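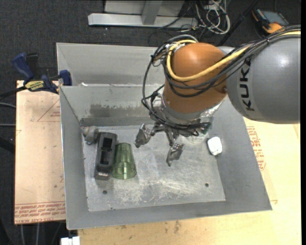
Bins, Trays and Other Steel — Darnov shop gallery

Posted December 11, 2018 by Juraj Ďurica

Finally got the gallery up. Most of you asked about the metal bins so it's mostly metal bins. Open top, sheet metal, all of them used, some of them used hard. Captions are mine, spelling too. Matúš Michalík did the measuring, so argue with him about sizes.

Still uploading the rest, connection at the shop is terrible. Captions went in first, pictures follow when they follow.

Sloped-wall bins
Dull gray, tall sides, thin rims. Floor scratched up and worn pale where the parts land. You want a shiny one, buy new.

Floor holes
Some have holes in the floor, some don't. Ask before you order if you're storing anything small. Washers will find the hole. Every time.

Rims
Thin. Run a glove along it first, not your hand. Filed down the worst burrs in April, may have missed a couple.

Inside walls
Stains, patches, old sticker glue. Solvent gets most of the glue. The brown stuff we leave alone, doesn't rub off on parts as far as we've seen.

Paren trays
Shallow, came in with a pallet of shelving. Good for fasteners. 20 left, sold as one lot, please stop asking for two.

Paren trays, stacked
They nest fine if you turn every second one around. If you dont, they jam and you need a mallet. Mallet not included.

Satby crates
Heavier gage, folded corners, handles both ends. My favorite thing in the whole shop. Matúš says they're too heavy and he's right, full ones need two people and a cart.

Satby crates, the bad corner
One has a split weld. Priced down. It holds, just don't lift it by that side. Could be fixed in ten minutes by somebody with a welder and more patience than me.

Gachanja racks
Bolt together, four shelves. Bins sit on the lower two, trays on top. Hardware in a bag taped to the leg — check the bag before you drive off, we had one go out short.

Cleaning up
Degreaser, stiff brush, hose, then stand them on end overnight. Wipe of oil after that or you get rust bloom by morning. Matúš does a better job of this than I do, takes him twice as long.

Dents
Hammer and a block of wood, from the outside. Flat enough. A floor with a bit of wave in it works the same.

Repaint?
Tried it on 13 of them. Outside only, gray enamel. Looked great for a month. Inside isn't worth it, paint chips off into the parts and then you're picking flakes out of everything.

Labels
Magnetic strips, cut to size. Paint pen wears off, tape falls off, tags get ripped off. Strips stay on as long as the wall is clean when you put it there.

The back aisle
Odds and ends. Lids without bins, bins without lids, a couple of funnels, one very long drawer that fits nothing. Make an offer on the drawer.

The scale
Floor scale, reads up to 2,490 pounds and then just shows dashes. Not for sale, we need it for the scrap loads. People keep asking.

Pickup
Side door, ring twice. Bring straps. We load with the forklift if you have an open bed, by hand if you don't. Around 99 pieces in stock when I typed this up, list goes quick before the holidays.

More when the upload finishes. Prices are on the sheet by the door or call the shop, mornings are best.

Juraj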